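Prernotcombe desk power notes
README, last tidied 2/14/25 by Mayuree Ratanaporn

I keep these notes for anyone sorting out plugs on the beige table by the white wall. There are 70 clips in the set (version 7, if you're keeping track!) and they all go back to one humble white strip with three blue sockets.

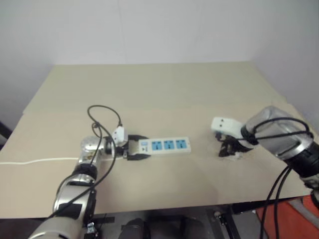
The strip

It's a long, slim thing with its sockets in a single row. The switch is at the left end and so is the thin white lead, so I say "switch end" and "plain end" in the labels and it saves a lot of muddle. 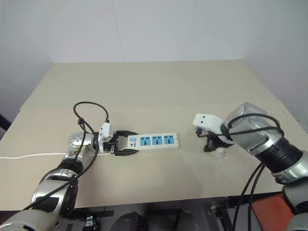
Switch end on the left, white lead running off the same side.

I've called the set Grolanora, and the older one (Khamphan) has the same folder names, so do watch which you unzip. The adapter is small and white with metal prongs, and I label it "adapter" everywhere, even where my September notes say "plug".
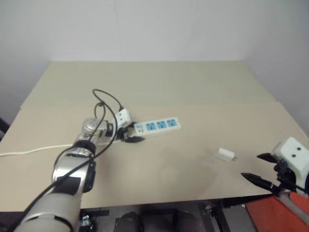
Labels

One text file per clip, lower case, no commas please. I put the way the prongs point first, then the socket, counting from the switch end.

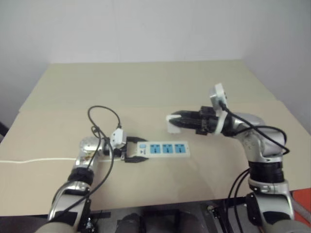

Strip held level over the cardboard, sockets facing up.

Still to do: clip 12 has two labels and I need to pick one.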